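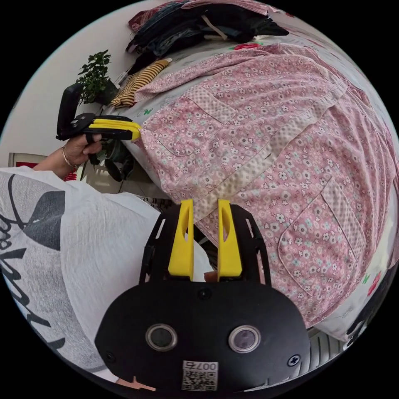 Fig. 3. Floral pyjama top on the bed, pocket side up.

Section 3: Folding Pyjama Tops

Do this on a made bed. A printed sheet will do, though roses under a flowery top can make the edges hard to find.

1. Push the rest of the laundry up the bed. It will wait. It always does.

2. Lay the top down with the pockets facing you and smooth the placket from collar to hem.

3. Pull each sleeve out straight. A sleeve left bunched underneath becomes a lump, and the lump becomes your evening.

Note: Empty the pockets first. Tissues count as contents.

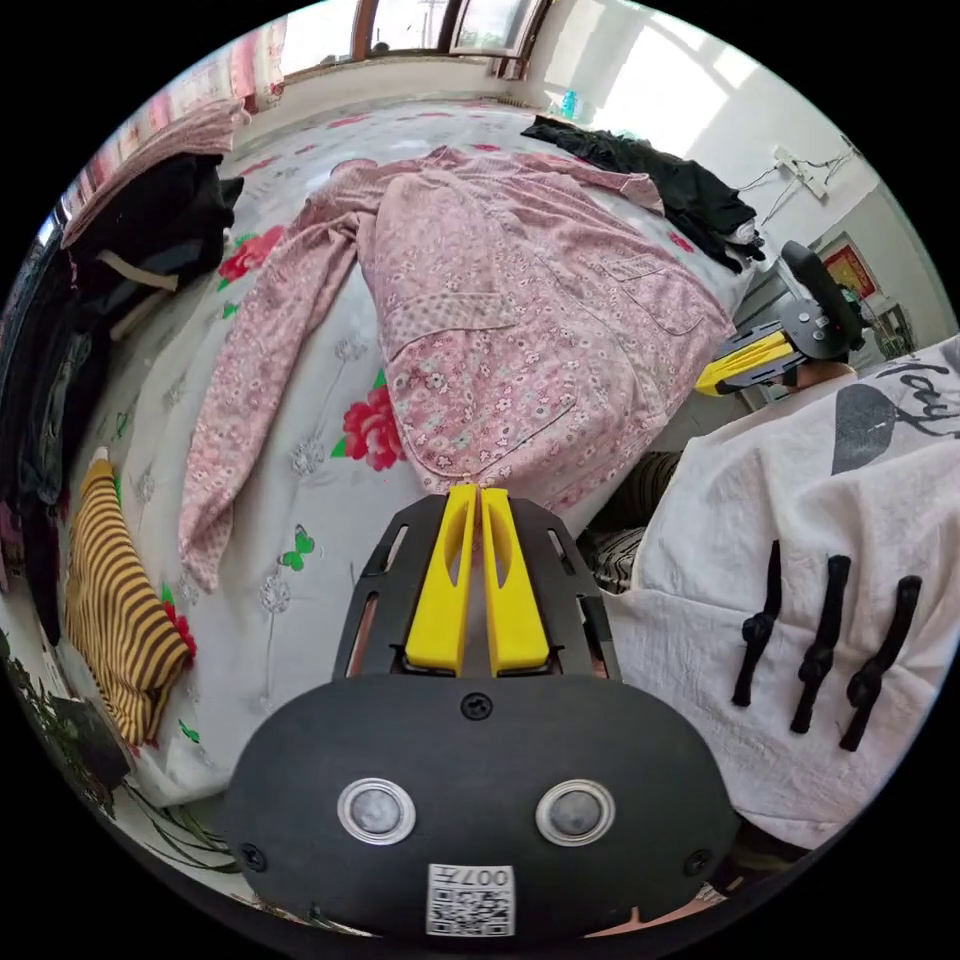
Wellington Vieira objects that fastening every button is a waste of a life, and that the top and bottom ones hold the front together perfectly well. We have given in. Fasten 2.

4. Turn the top over, face down, keeping hold of the shoulders.

5. Fold one side in towards the middle, then lay its sleeve back down along the fold. Repeat with the other side.

6. Bring the hem up to the collar and turn the bundle over. It should be 25 cm wide, or whatever your drawer will put up with.

Caution: Do not iron over raised piping at full heat. It goes shiny and stays shiny.

For the matching bottoms, if you can find them, see Section 4.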